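okay. thread about keeping one (1) robot arm alive, because three people asked me at lunch and I gave each of them a different answer

the arm is called Bensaid. it came with that name on a strip of tape and we were too scared to peel it off. six joints, a two-finger gripper, a small camera on the wrist. it lives on a white table at Zutley and it picks up small things and puts them down in other places. I do the same at home and no one funds me

what I do is look after it. not the clever part. Samah Sqalli does the clever part. I do the screws, the cables, the finger pads, the table, and the notebook. this is mostly about the table and the notebook

the day starts at 7:40 with the arm off. off off, switch at the wall. I go along the cable from the base to the wrist with my fingers and feel for anything flat, kinked or sticky. sticky is usually Younes Hamdy and a pastry

the cable has to hang in a loop at the elbow, big enough that you could pass a grapefruit through it. last spring I tied it up neat with three zip ties. looked gorgeous. the arm reached for the far corner, ran out of cable, and pulled the camera plug clean out of its socket. there was applause

so now: one soft strap at the shoulder, one at the forearm, nothing at the elbow. if you are a tidy person, please go be tidy about something else

next, fingers. each finger has a rubber pad at the tip and the pads wear at the inside corner first. you won't see it. drag a thumbnail across and you'll feel a little slope where there used to be an edge

I swap pads every 2,000 grips, in pairs, always. I once changed only the left one to save a pad. the gripper then closed a hair off center for the rest of the afternoon and nudged everything to the right before picking it up, like a cat deciding about a glass

pad screws: snug, then a tiny bit more, then stop. there is a number for this in the manual and a tool that clicks when you reach it. the tool is in Saltau with Kiprono Wanyama, who borrowed it in June. hi Kiprono

with the pads on I power up and let it find home. every joint goes to its own zero and the arm ends up folded in on itself like somebody on a cold bus. if it shudders on the way, that's joint four, and joint four gets its own post further down because it has earned one

then the camera. I wipe the lens with the good cloth. the good cloth lives in a zip bag with GOOD CLOTH written on it. there is also a bag that says OTHER CLOTH. we don't discuss what the other cloth has seen

after the wipe I take the arm to the look position, low over the table, and check the picture on the monitor. I want a finger at the bottom of it, the back edge of the table near the top, and whatever we're picking that day somewhere in between
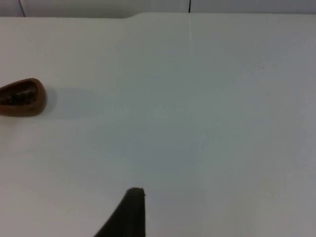 if the back edge has crept down the screen since yesterday, something moved. the camera, the table or the arm. it's nearly always the camera, which sits on a bracket held by two screws, and one of those has the moral fiber of a wet noodle

there's a strip of clear film stuck on the monitor with a line drawn on it in marker. back edge of the table goes on the line. Ott Grīnberga spent two weeks writing a program that does this check properly. it's very good. I look at the line first, then I run Ott's program, and so far they've agreed, and Ott finds this harder than I do

about that white table. people come by and say oh, minimal, very chic. it's white because the software finds things on it more easily. it's matte because the first one was shiny and the arm kept trying to pick up the reflection of a ceiling light

it tried for most of a morning. very patient. open, down, close on nothing, up, carry the nothing across to the other side, set the nothing down gently. Samah watched the whole thing with a sandwich. the log says 19 successful placements

the log counted them because the gripper sensor had a loose wire and was reporting "holding something" at all times. I relate to that sensor. fixed with a new connector and a blob of glue, and then we got the matte table

cleaning it: damp cloth (OTHER CLOTH, fine), then a dry one. no spray. spray leaves a film, the pads pick up the film, and then everything the arm touches has the grip of a bar of soap. I lost a day to lemon freshness

shadows. I would like to talk about shadows. the light comes in from one side, so anything you put down gets a soft gray tail on the other side. to you and me that's a shadow. to the old version of the software that was a longer object

so it would aim for the middle of the thing plus its shadow and come down on bare table next to it, full of confidence. Horațiu Pascu said we should add a second lamp. we added a second lamp. now there were two shadows

lamp two went back in the cupboard. what worked was teaching it with more pictures taken in the light we've got, and me not moving the lamp. there's tape on the floor around the lamp stand. there's tape around the tape

somebody asked how we know how high the table is. good question! so does the arm, every morning. we bring one fingertip down very slowly until it just touches, and save the height. you do this at four spots, one near each corner, because no table on earth is flat

you can do it with a slip of printer paper. lower the finger until the paper drags but still slides. if it rips you went too far. if your coworker says "I can eyeball it," take the controller out of their hand

I can eyeball it, I said, in my first month, and put a dent in a table. we moved the dent to the back left, where no one works. I know where it is. it knows where I am

right. joint four. joint four is the one in the forearm and since last winter it has had a shudder on slow moves. fast, smooth as butter. slow, it goes like a shopping cart

things I did about joint four, in order: turned it off and on. greased it. wrote to Stellell, who made it. greased it again while waiting. tightened the belt. loosened the belt. apologized to the belt

Stellell wrote back and asked for the hours on the joint. I said 953. they said that's very low, has it been bumped? I said define bumped

(it had been bumped. a rolling chair. I'm not naming the person in the rolling chair, I'd only have to sign it)

the fix was dull. the belt was fine and the little wheel that keeps it tight had been knocked a bit crooked, so the belt climbed up one side and slid back, climbed and slid back. two screws, straighten the wheel, spin the joint by hand, listen. took 25 minutes after four months of grease

if you take one thing from this thread: spin it by hand with the power off before you grease anything. a dry joint whispers. a crooked one ticks. I've now got a page in the notebook that's just me trying to spell the noises. "tk tk tk (pause) tk" is a real entry

the notebook is paper, by the way. people keep offering to move it to a spreadsheet. the notebook has never asked me to log in again

each line is the time, what I touched, what it did before, what it does now. "tightened stuff" isn't an entry, Younes

some favorites from the notebook:
- "8:05 wrist plug half out. pushed in. wrist plug all in."
- "moved camera. moved it back. camera was right."
- "arm refuses to start. emergency stop pressed in. by me. I was leaning on it"

that last one is most of my job. if a machine like this won't move, check the big red button first. then check whether your hip is on it. do that before you email anyone, and for sure before you email the manufacturer with three people copied

a few of you asked about spares. I keep pads (eight pairs), one camera cable, one gripper cable, one belt, a jar of the tiny screws, and a second jar of the tiny screws for when I knock over the first jar

I don't keep a spare motor. a spare motor is 800 and every time I ask, I get the look. so the plan for the motor is that I'm nice to it

end of day is short. arm to the rest position, gripper open so the pads don't get squashed flat overnight, objects off the table and into the tray, power off, notebook. I don't say goodnight to it

I said goodnight to it once and Horațiu was under the desk fixing the network and said goodnight back. I aged

replies are open if you want the pad part number or the belt settings. Kiprono, replies are also open if you want to tell me when I'm getting my torque wrench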